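**Ticket 3514: Pick tray, yellow floor panel, uneven backlight**

Status: resolved, monitoring
Reported by: Analyn Lumanlan
Assigned: Raimo Harju
Unit: Kiviment lit tray insert, bench 4
Priority: normal

**Report (Lumanlan)**

Yellow floor of the tray on bench 4 is dimmer at the front than at the back. Small dark parts are easy to see at the back and hard to see at the front. Also flickers when the drawer is pushed in hard. Other benches fine. Started after the trays were pulled for cleaning in February.

**Entry 1, Harju, 8:40**

Confirmed. With room lights on the difference is slight. With room lights off it is obvious, a soft band across the front third of the floor. Color is the same yellow front to back, only the level changes.

Meter readings on the bare panel, tray empty, meter flat on the surface:

| Position | Reading (lux) |
|---|---|
| Back, center | 940 |
| Middle, center | 915 |
| Front, center | 610 |

Target from the bench sheet is 900 or better at all positions. Back and middle pass. Front fails.

**Entry 2, Harju, 9:25**

Supply checked at the drawer connector. 24.1 V with panel off, 23.9 V with panel on. No problem there. Swapped the supply with the one from bench 2 anyway. No change on either bench. Swapped back.

Flicker reproduced two times out of ten by closing the drawer firmly. Not reproduced by tapping the panel. Points to the cable or connector at the rear of the slide.

**Entry 3, Whitlock, 10:10**

Could the yellow sheet be in upside down? One side is matte and one side is slightly glossy. Matte goes up. When Clarnine delivered the replacement sheets there was no label on them, and two went in wrong on the first fitting.

**Entry 4, Harju, 10:50**

Sheet lifted out. Matte side was up, so orientation is correct. Two other findings:

1. The diffuser under the yellow sheet was not seated. Its front edge was sitting on top of the retaining lip. It should be under it.
2. Residue on the underside of the diffuser along the front, probably cleaner that was not wiped off. Hazy to the eye, slightly tacky.

Wiped with a damp microfiber cloth, then a dry one. Did not use alcohol. The bench sheet says no alcohol on the diffuser and I have seen one craze from it.

Reseated the diffuser under the lip, back edge first, then flexed the middle up slightly and let the front drop in. Yellow sheet back on top.

| Position | Before | After |
|---|---|---|
| Back, center | 940 | 945 |
| Middle, center | 915 | 930 |
| Front, center | 610 | 905 |

Front now passes by a small margin.
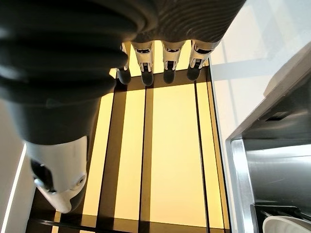 **Entry 5, Harju, 11:30**

Flicker is still there. Pulled the drawer off its slides to reach the cable. The cable clip at the rear was missing and the cable had been pinched between the slide and the cabinet wall. Jacket flattened over some 18 mm, no bare wire. Continuity is good when still and drops out when the flattened part is bent.

Replaced the cable with a spare from the Janssen box. The spare is longer than the original, so the extra is folded once and tied behind the cabinet. New clip fitted. Opened and closed the drawer 109 times over the next hour while doing other work, no flicker seen.

**Entry 6, Quiambao, 13:15**

Please add the part numbers for the cable and clip. Stores shows both as zero stock and I can't reorder from "spare."

**Entry 7, Harju, 13:40**

Neither bag has a number on it. The cable plug matches the one drawn on page 6 of the Stornance catalog, length unknown, I would measure before ordering. The clip is the ordinary adhesive type. Order four of each.

**Entry 8, Lumanlan, 14:20**

Tray back in use. Front looks the same as the back to me now. Dark parts are visible all the way down. Drawer is a little stiffer in the last inch than it was.

**Entry 9, Harju, 14:45**

Stiffness is the new clip touching the rear stop. Moved the clip half an inch toward the hinge side. Drawer now closes flush without a push.

**Open items**

- Trinidad Quiambao: order cables and clips once the length is confirmed.
- Kelly Whitlock: mark the matte side of every yellow sheet with a dot in the rear left corner.
- Raimo Harju: check diffuser seating and cable clips on the other benches. Bench 2 done, no fault.
- Maribeth Cabanatuan: change the cleaning sheet to say wipe dry, and that the diffuser front edge goes under the lip.

Ticket stays in monitoring for two weeks. Reopen if the front reading drops below 900.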